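## 4. Teaching the spoon pick (sim first, then bench)

Do section 3 before this. Arm homed, gripper zeroed, Kistau file loaded. If Tanner Sutherland left the Lenz profile on, switch it back.

1. Open the Trasatance scene in Preltix. Wood table, metal spoon, gripper cam view.
2. Set grip force to 43. Leave speed at 70.
3. Jog down over the handle. Handle only, never the bowl. Fingers open, one each side.
4. Line up so the handle runs straight up between the fingers, bowl pointing away from the gripper.
5. Close. Stop when both finger faces meet metal. Don't keep squeezing, the sim will let you and the real servo wont.
6. Save the pose as `spoon_hold`. Lower case or the script can't find it.

**Note:** zigzag edges on the shadows are just the low shadow setting. Leave it. Turning it up slows the shop PC to a crawl and changes nothing about the grip.

Compare your cam view at step 5 with the one below. Handle between the two black fingers, bowl up at the top of the view. Flat thing in the lower left corner is on the table in this view, so keep the wrist clear of it when you jog.

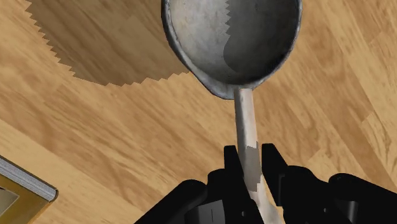
Build Notes, issue 3, p. 41

7. Run the pick in a loop. Delyth Bevan's last batch was 341 tries, overnight. Yours can be shorter but let it finish, a half batch wont load later.
8. Check the log. Line 3,304 on is where the grip entries start, skip everything before.
9. Any entry marked SLIP: go back to step 4 and redo the line-up. Do not just raise the force.

**Caution:** before moving to the bench arm, drop speed to half. Sim speed is too fast for the real wrist and the belt will skip.

**Caution:** hands out of the cage. E-stop within reach, cable not under the chair.

10. Bench run. Clamp the board down, lay the spoon on the tape mark, load `spoon_hold`, hit Go once. Wait for teh beep before you hit anything else.
11. If the fingers close off center, re-zero the gripper (section 3, step 2) and start over from step 10.

Log your settings on the sheet by the door. Force, speed, initials.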